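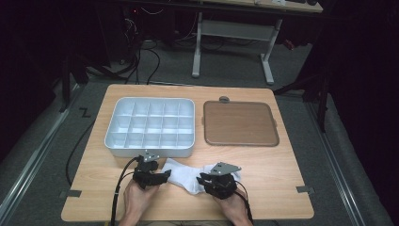

4.2 Segmenting bimanual demonstrations of cloth handling

The planner in Section 3 expects each demonstration as a short sequence of labeled phases. Labeling by hand gave good results in the pilot, but it was slow, and two annotators often placed the same boundary several frames apart. We replaced the manual step with a segmenter, called Flurora in the rest of the paper, that reads the jaw opening and the pose of both hand-held grippers and proposes boundaries for a person to accept or move.

Flurora works in two passes. The first pass looks at each gripper alone. A boundary is proposed wherever the jaw opening crosses a threshold and stays on the new side for at least 400 ms. Shorter crossings are mostly regrasps, where the operator loosens the jaws and pinches the fabric again a little further along, and we do not want the planner to treat these as separate phases. The second pass compares the two hands. If both have a boundary within the same window, the two are merged and assigned to the later time stamp.

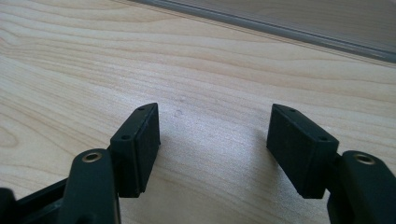 Does the segmenter need the wrist cameras to tell an open gripper from a closed one? It uses only the encoder reading for that decision, and the wrist images are passed on untouched to the policy.

The threshold itself has to be set per gripper. Jaw encoders drift between sessions, so the Clencombe recorder runs a short routine at startup in which the operator opens and closes each gripper three times. The threshold is placed halfway between the mean open and mean closed readings. Mujić wrote the first version of this routine with a fixed threshold, and Hamdan later moved it into the recorder so that the values are stored with each episode.

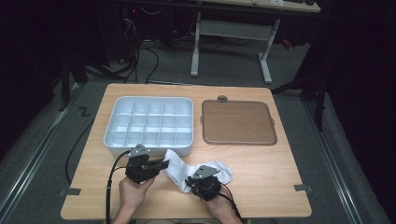

Cloth is harder for the second pass than rigid parts are. With a rigid part, the relative pose of the two grippers is nearly constant while both hold it, and any change in that pose is good evidence of a release. Fabric allows the hands to move apart or together while both keep their grasp. In Figure 3 both grippers are working on one sock, which is still crumpled and only partly stretched between them, so the distance from jaw to jaw says little about which phase this is. We therefore drop the relative pose term for episodes tagged as cloth and rely on jaw opening and hand speed.

Figure 3. Head view of a two-handed sock episode, with the compartment tray and the brown tray behind the grippers.

After filtering, the set holds 2130 accepted segments. Most of the corrections made by annotators were small shifts of a boundary. Missed boundaries were less common and came mainly from slow releases, where the jaw reading crosses the threshold late.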